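Sorting at the small table

When I arrived at Ratih Sopacua's workroom in Skokstead, she was standing at the counter with a roll of paper cups under one arm, talking to someone on the phone about lids. She waved me in, pointed at a stool, and went on talking about lids for quite a while.

Ratih teaches people to sort their recycling, and has done so in church halls, school corridors and one very cold bus garage. Her sessions run for 68 minutes (she is firm on this, it was 90 once and people drifted off to the coffee) and last year she gave 128 of them, most of them with her colleague Ctibor Brabec, who drives and, she says, does all the worrying.

"I used to bring the real bins," she told me, once the lids were settled. "Big ones, on wheels. Ctibor's back was never the same! And people stood so far away from them. Then one Friday I left the bins behind by mistake and we did the whole thing with paper cups, and everybody leaned in."

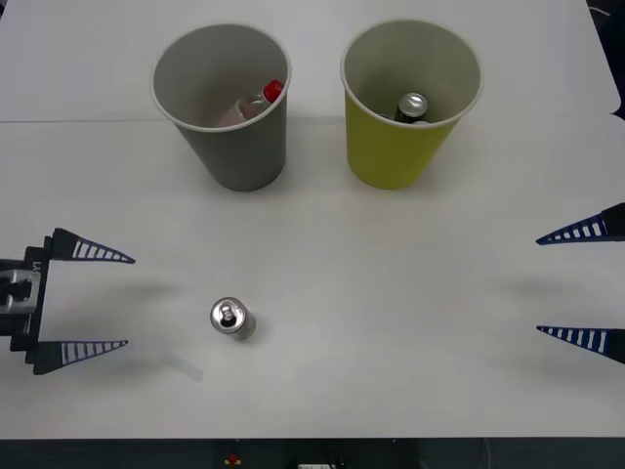 Ifeoma Olaniyan
Community Pages Writer

The idea is easy enough to follow. One color of cup is for bottles and another is for drink cans, so a little clear bottle with a red cap goes into the gray and a dark green can goes into the yellow. A plain silver can standing out on the white tabletop still needs a home, and that, Ratih says, is where the talking starts.

"I always like to have one left out," she said. "Somebody will say, well, it's a can, it goes with the can. And then somebody's uncle says, does it need rinsing? Do you crush it? What about the tab? And off we go — you can lose a good quarter of an hour to the tab, and I love every minute of it."

I asked whether grown-ups mind playing with cups. She laughed and said they are worse than the children, who mostly want to get it right and go outside. In Prerncombe, where she ran 4 evenings in April, two brothers-in-law argued about bottle caps all the way out to the parking lot, and she could hear them still at it while she packed the car.

"Caps on or caps off, it depends on where you live," she said. "I tell people to call and ask. They don't like that answer, they want me to just say. But I'd rather they called."

Before I left she made me tea and gave me a sleeve of cups for my niece's class, yellow ones, with strict orders to bring back any we didn't use.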